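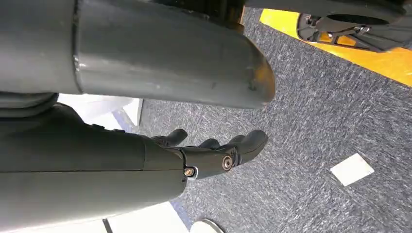 Recogida de demostraciones

La recogida de demostraciones es la fase del aprendizaje por imitación en la que se registran ejemplos de una tarea para que un sistema aprenda a reproducirla. Cada ejemplo recibe el nombre de episodio y contiene, como mínimo, las imágenes de una o varias cámaras, las posiciones articulares del brazo y una marca de tiempo. En la literatura comercial suele despacharse en media línea. En los laboratorios ocupa meses.

Procedimiento

Un operador guía el robot, sea por teleoperación o llevándolo con la mano, mientras el equipo graba. Al terminar se decide si el episodio se conserva, se repite o se archiva en la carpeta de dudosos, que en casi todos los proyectos acaba siendo la más grande. Entre episodio y episodio hay que devolver los objetos a su sitio, tarea poco vistosa que consume buena parte de la jornada y que la teoría no contempla.

Las cámaras se reparten entre la muñeca, muy cercana a los dedos, y un punto de vista alto que abarca la mesa. La primera ofrece detalle; la segunda, contexto. Sincronizar ambas es un problema resuelto desde hace años, según los manuales.

Entrega de objetos

La entrega entre persona y robot figura entre las tareas más solicitadas y entre las peor definidas. Una tarjeta pequeña basta para plantear las dificultades principales: durante un momento la sujetan los dos, y alguien tiene que soltar primero. Baltazar Robles propuso anotar ese intervalo como una fase propia, el «contacto compartido», con inicio y fin marcados a mano. Parvathi Achari objetó que dos anotadores rara vez coincidían en el final, y midió el desacuerdo en una serie de 95 episodios: en 51 de ellos las marcas diferían lo bastante como para cambiar la etiqueta. El término se quedó; el acuerdo sigue pendiente.

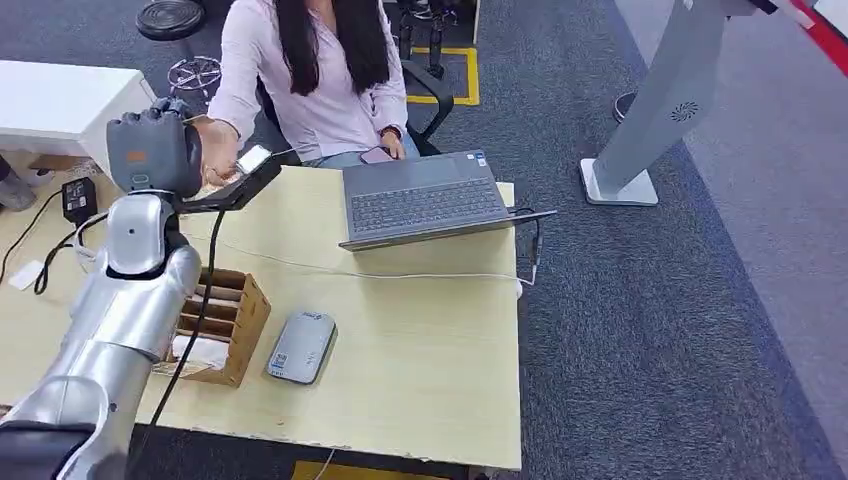

Variación y sesgo

Un conjunto de ejemplos demasiado parecidos enseña al sistema a repetir un gesto, con independencia de lo que tenga delante. De ahí que los protocolos pidan variar la posición de partida, la altura de la mano y la persona que participa. El protocolo Nendine, redactado por Ermelinda Mendes para la empresa Drukomska, fija 11 posiciones iniciales y prohíbe expresamente elegirlas «a ojo». Los operadores siguen eligiéndolas a ojo, aunque ahora rellenan un formulario.

También se aprende lo que no se pretendía enseñar. La luz cenital proyecta sombras del propio brazo, y una política de control puede acabar guiándose por ellas. Las cintas de color pegadas en la moqueta, pensadas para orientar a las personas, resultan igual de atractivas para una red neuronal.

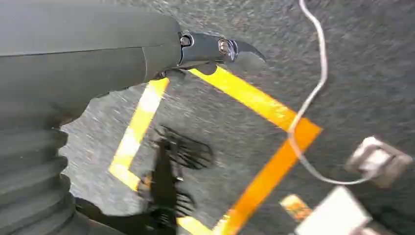 Shigeru Koyama llamó a este fenómeno «aprenderse el suelo» y recomendó cambiar de sala a mitad de campaña. La recomendación se cita mucho y se sigue poco, dado el precio de las salas.

Volumen

No existe una cifra aceptada de episodios suficientes. El proyecto Travham se planteó reunir unos 1,000 para una sola tarea de entrega y cerró en octubre con bastantes menos, que su responsable, Santosh Pal, calificó de «representativos».

Véase también

Aprendizaje por imitación
Teleoperación
Anotación de datos
Protocolo Nendine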